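Read this before you quote any number from `standby.csv`. The savings figures people pass around about standby power are mostly guesses, and this file won't settle the matter.

## What's in it

1,437 rows of self-reported plug habits from home office workers, collected through a Rostero form. After dropping blanks and duplicates, 1,198 are left. The target was 2,000. We didn't get there, and I don't believe the last push in December helped – most of those late answers look rushed.

Columns:

- `room` – free text, messy
- `adapters_idle` – the respondent's own count, never checked
- `off_at_night` – yes / no / sometimes
- `bill_change` – what they *think* happened to their bill

"Adapter" was left undefined on the form. Some people counted only the white wall-wart kind, some counted laptop bricks too.
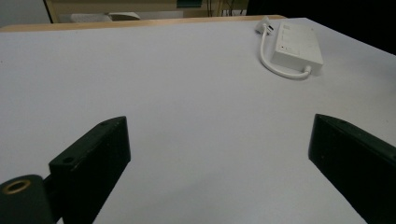

## Known problems

1. Nothing was metered. Kylie Cosgrove wanted meters; there was no budget.
2. `sometimes` covers everything from daily to twice a year.
3. People who fill in a form on saving power already care about saving power. Weighting won't fix that.
4. Angus Whitcombe recoded `room` by hand. Yanling Meng redid a sample and disagreed with him often enough that I'd leave the column alone.

## Switched strips

`strip_type` separates one main switch from a switch per outlet group. Owners of the second kind claim bigger savings. I wouldn't read much into it.
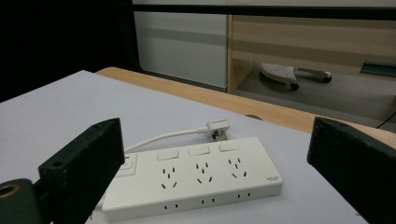
*Three-switch strip, coded `per_group`.*

## Use

Fine for teaching data cleaning. Not fine for press releases. Fixes go to Rhys Henare.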